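Prasetyo Rahman
Thread: marble tables, plastic bowls, and sorting snacks without ruining either one

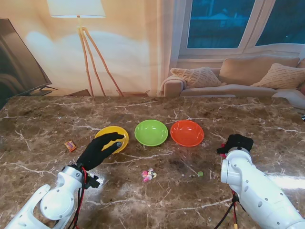
1/ Marble is calcium carbonate. Acid dissolves it, and the dull spot left behind is called an etch. An etch isn't a stain, so no cleaner will lift it. A polished top shows etching more than a honed one does, and on a brown stone with cream and white veining, gloss like you get near the front edge here is the first thing you lose.

2/ Wrapped candy is low risk. Unwrapped sour candy is not. The coating is usually citric or malic acid, and a damp piece can mark the polish in minutes. Keep it in the wrapper until it's in a bowl.

3/ On the bowls: I use one color per category. Yellow for snack packets, green for hard candy, orange-red for anything soft. Shallow with a wide rim is the right shape. You see the whole contents at once and the small stuff doesn't sink to the bottom.

4/ Plastic over ceramic for this job. An unglazed foot ring on a ceramic bowl is abrasive, and it will scratch polished marble if you drag it. Plastic mostly won't, but grit trapped underneath will. Wipe the base first.

5/ Spacing. Rims close, almost touching, one straight row. Leave the pile in front of the row so the reach is short. I ran it the other way in February, pile behind the bowls, and kept knocking the middle one.

6/ Cleaning. Water and a few drops of neutral dish soap, then a dry cloth. No vinegar, no lemon, no bathroom spray. Streaks on a glossy top are nearly always soap residue — use less soap.

7/ Sealer. I put 2 coats of Stornetari on mine and wait 4 hours between them. It slows oil and coffee. It does nothing about acid, whatever the person at the Van Wyk counter told you.

8/ Someone asked about felt pads under the bowls. Tried the Trokstead ones. They pick up sugar dust and turn into sandpaper. Took them off after 5 days.

9/ Next thread is on filling old etches with polishing powder. Bring a lamp.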